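3.2 Lagerung und Sauerstoffeintrag nach Anbruch

Für die Lagerversuche wurden 109 Gebinde Trockenfutter aus dem Sortiment von zwei Handelspartnern (Kestari, Gustidero) geöffnet und bei konstanter Raumfeuchte aufbewahrt. Die Peroxidzahl wurde nach Batista und Stan bestimmt, jeweils als Doppelbestimmung. Verglichen wurden gefaltete, geklammerte und offen belassene Beutel – Letztere dienten als Kontrolle. Angebrochene Verpackungen verlieren ihre Barrierewirkung vor allem am oberen Rand, wo Falten der Folie ein dichtes Anliegen verhindern (Abb. 2). 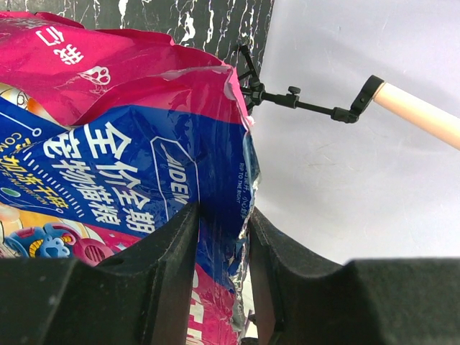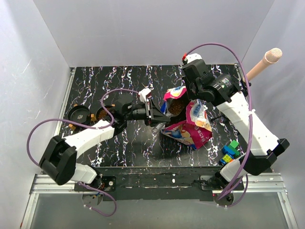
Abb. 2: Futterbeutel. Oben: Beutelrand, Nahansicht; unten: Arbeitsplatz, Übersicht.

In der Kontrollgruppe überschritten 37 Beutel den Grenzwert vor Ende der Lagerdauer. Bei geklammerten Beuteln blieb der Anstieg gering und korrelierte nur schwach mit der Füllhöhe. Der Einfluss der Folienstärke ließ sich nicht absichern – die Streuung zwischen den Chargen war zu groß. Die im März am Standort Clerkirham gezogenen Rückstellproben wurden gesondert ausgewertet (Abschnitt 3.3).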